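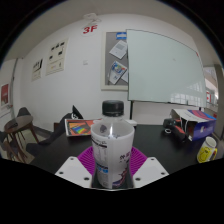
The translation workshop at Hadirport College closed in October with a packed reading hall and a lot of happy, tired people. Over 2 days, students and teachers from 9 departments worked through short stories, song lyrics and a stack of regional proverbs, looking for ways to carry them into English without flattening the jokes. Anyone who has sat through an afternoon of proverbs knows the essentials: a sharp pencil, a bottle of water with a black screw cap, and a neighbor willing to argue over a comma.

The opening talk came from Candela Figueroa, who teaches comparative literature and has spent years on the Drondov folk tales. She read one tale in three versions, each funnier than the last, and the questions ran well past noon. "Read it out loud before you decide anything," she told the room — advice that came up again in nearly every session after hers.

Si-woo Jin led the poetry group, which took on Fatness, a long comic poem about a village feast. The group finished all 123 lines, rhymes included, and performed the result on the closing evening to up to 300 guests. The verse about the runaway goose got the biggest laugh of the night!

Student work from both days will appear in Sung, the college's literary journal, with the source texts printed on facing pages. Editors are still taking late revisions from participants, who can drop them off at the languages office until 4 p.m. on the last working day of the month. Plans for a spring session on subtitling and stage dialogue are already under way — Figueroa and Jin have both agreed to come back.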